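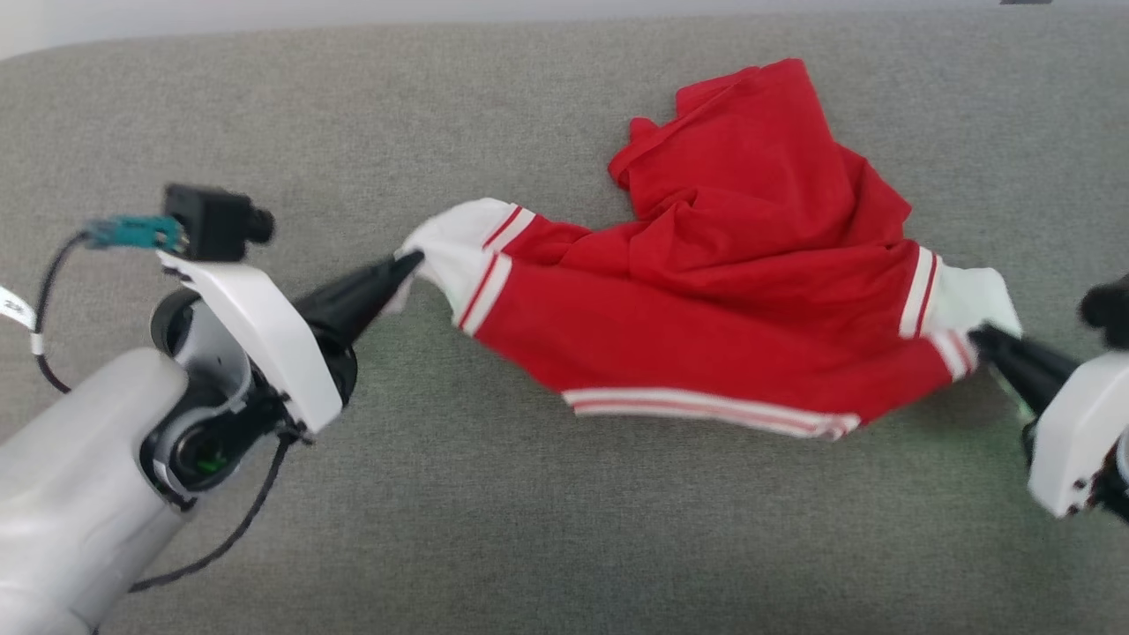

Both cuffs gripped, sleeves drawn apart. Tisula station, red jacket.

Nernelby Garment Handling Set – README

Maintainer: Edem Odoi, returns floor, Bollalel
Status: in use, last revised in May

1. What this set contains

Recordings of a two-armed robot handling used clothing at a folding station. The garments are rental stock that has come back to the Bollalel depot and been laundered. The set holds 140 episodes. Each episode covers one garment, from the time the operator starts the recording until the operator stops it.

Each episode folder contains:

- video from the head camera and both wrist cameras
- joint positions and gripper opening for each arm
- the garment card (type, main colour, size, fabric if the label is legible)
- the operator's notes, unedited

Garment types are jackets and sweatshirts, T-shirts, trousers, and towels. Jackets are the smallest group and have the most notes.

2. The station

Tisula is the name of the station, and the name used in the file paths. The work surface is covered in grey woven fabric. An earlier hard top was replaced after operators reported that thin shirts slid when one side was pulled. The fabric grips better but holds lint, and it has to be brushed at the start of each shift.

Masri is the control software. It logs one line per grasp, with the arm, the time and the gripper opening. A grasp line means the gripper closed. It does not mean that cloth was held. Use the video to check.

3. Why the floor is recorded

Before Tisula, folding was done by hand at 5 tables. It is now done by hand at 4, with the station in place of the other. The number of people on shift has stayed the same, but what they do has changed, and anyone using this data should know how.

People at the hand tables still do a full fold, inspect seams and sort out anything that needs mending. The person at the station lays out each garment, starts the arms, watches, and steps in when a sleeve is missed. Operators describe this as easier on the shoulders and harder on the attention. Station turns were first set at 4 hours. They are now 2, after staff asked for the change at the shift meeting.

One effect we did not plan for is in the inspection figures. A person folding by hand feels a loose button or a thin elbow. A person watching the arms does not. Garments from the station now get a separate hand check before they go to the rack, and that time should be counted in any comparison of folding speed.

4. Labels

Labels were written by the operators who ran the episodes, from a fixed list: lay out, grasp, stretch, fold, release, operator assist. "Operator assist" is used whenever a person touches the garment or pauses the arms. Early episodes under-report it – some operators took it as a mark against their own work. The label is not used in staff reviews, and this is now posted at the station.

5. Known problems

- Ribbed cuffs and hems are easier to find than plain ones. Models trained on the jacket group alone do badly on plain sleeves.
- Red garments are over-represented in the jacket group.
- The wrist views include long stretches with open jaws and little or no cloth in view. They have been left in. Filter on gripper opening if you do not need them.

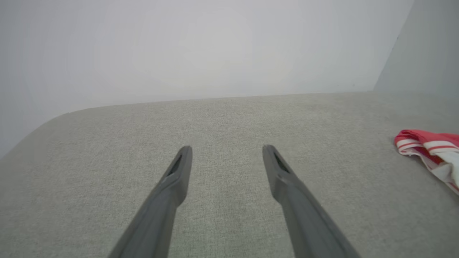
6. Privacy and consent

Operators agreed in writing to the recordings. Audio was not collected. Episodes in which a face or name badge could be read were removed before release. Operator notes carry a shift letter and no name. Staff can ask for an episode to be withdrawn without giving a reason, and withdrawn episodes are deleted from the next version.

7. Permitted use

Research and teaching on cloth handling, and study of work at shared human and robot stations. The set must not be used to rate or rank the pace of individual workers. The timestamps would allow it within a shift, so the start time of each episode has been shifted by a random amount.

8. Contact

Send corrections to Edem Odoi through the Nernelby project page. Include the episode folder name and the time in the video. Label corrections are checked by an operator from the floor before they are merged – allow extra time when the depot is busy.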